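Packing Bench Operative (small goods), Pudik
Part time, evenings, fixed term to the end of June

Pudik packs small personal goods for shops and mail order sellers. The bench team takes loose stock, checks it, puts it in the right container and passes it on for labelling. One post is open on the evening shift.

Reporting to: Hatsue Shibata, bench lead
Hours: 4 hours per shift, starting at 6 pm
Place of work: Hattori building, first floor, bench room
Contract: fixed term, may be extended

The work

Most of the stock on this contract is hair goods and key cords: coil ties, spiral cords, flat bands, clips. Items arrive in mixed bags of 1000. The operative sorts them by type and colour, removes faulty pieces and places the good ones in clear plastic boxes according to the pack sheet. Boxes are closed, wiped and stacked for the labelling desk.

Coils are checked by hand and by eye. A coil is rejected if it has stretched turns, a split, a rough join or a colour that does not match the sample card. Boxes are rejected for cracks, deep scratches or clouding. Rejects are entered on the sheet by code.

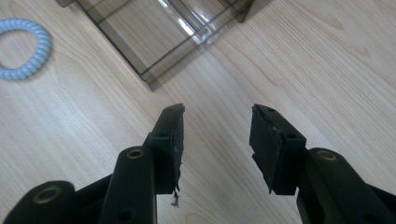 Bench top with clear box and pale blue coil cord.

Glare on clear plastic hides scratches, so boxes must be turned under the lamp and looked at from more than one side. Applicants should be comfortable doing this for a full shift. Work is done seated or standing. Bench height is fixed, and stools can be adjusted.

Main duties

Set out the bench at the start of the shift according to the layout card.
Sort and check loose stock against the sample card.
Fill boxes to the count on the pack sheet.
Record rejects, short counts and wrong colours.
Wipe down the bench top with a dry cloth between batches. No sprays are to be used on bare wood.
Return unused boxes to the rack with lids on.
Hand over open batches to the labelling desk in writing.

Required

Good close sight, with glasses if needed.
Reliable colour matching. A short test is given, including pale blues and greys.
Able to read and fill in pack sheets in English.
Able to handle small items for long periods.

Useful but not required

Earlier work in packing, sewing, model making or stock counting.
Use of the Joltis stock program. Training is given on the second shift.

Training and trial

New starters work beside Nestor Magbanua for the first 7 shifts. The first of these covers layout, reject codes and box handling. All training shifts are paid at the full rate. Speed is not measured until training is complete.

Breaks and clothing

One paid break per shift. Plain close-fitting sleeves, no rings or bracelets at the bench. Gloves are supplied for those who want them. Lockers are on the ground floor next to the Windent office.

How to apply

Write to Sadao Kudo at the Pudik front desk with a short account of past work and the evenings you are free. A CV may be attached but is not needed. State clearly if you need a particular seat, lamp or bench position.

Applicants asked to attend will do a bench test lasting less than an hour, followed by a short talk with Hatsue Shibata. Travel costs for the test are paid on the day against a ticket or receipt. Questions about pay and hours go to Daichi Shibata at the same desk.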